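Hooks, cloths and a better rail

I finally got to the cleaning cloths on Saturday. They had been living in a bag behind the door since October, and every time I needed one I ended up with the whole bag on the floor. Geeta Rawat told me months ago to hang things up instead of folding them, and I kept saying I would.

What I wanted was a place for the things I use wet and a place for the things I use dry. Wet cloths need air. If they go into a basket damp they smell by the next morning, and then you wash them again for nothing.

The rail

The rail came first. I like a plain metal rail because you can slide hooks along it and change your mind. Mine are a mixed bunch. The double one is good for heavy cloths, and the narrow one will hold a glove by the cuff if the knit is loose enough. The little black clip does the most work, as it will grip a cloth with no loop.

Jitendra Sachdeva thinks I should buy a matching set. I looked at one from Takwood and didn't see the point.

The lemon cloth is my favorite of the lot, white with yellow lemons and green leaves. It has no loop, so it goes on the clip. The beige knitted glove gets a hook, and the yellow sponge cloth stays in the turquoise basket.
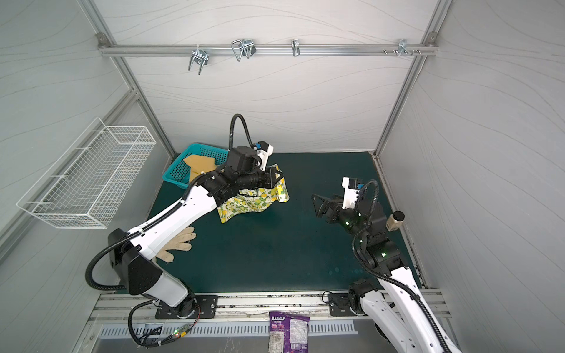

The baskets

I have two on the go. The turquoise plastic one has open sides, so a sponge cloth can sit in it without going sour, provided you wring it out first. It stays at the back corner where I can reach it.

The white wire one is on the left wall. I haven't decided what goes in it. Brushes would make sense, but short handles slip through some wire baskets and I'd want to try one before moving them all. Manju Dubey uses hers for spare gloves – that may be the answer.

What is left to do

The cloths without loops need loops. I have 75 cm of cotton tape in the sewing box, enough for 6 short ones, and a strong needle somewhere. The old bag can go out with the rags. After that I want to start on the shelf under the sink, where there are bottles I haven't opened since we moved in.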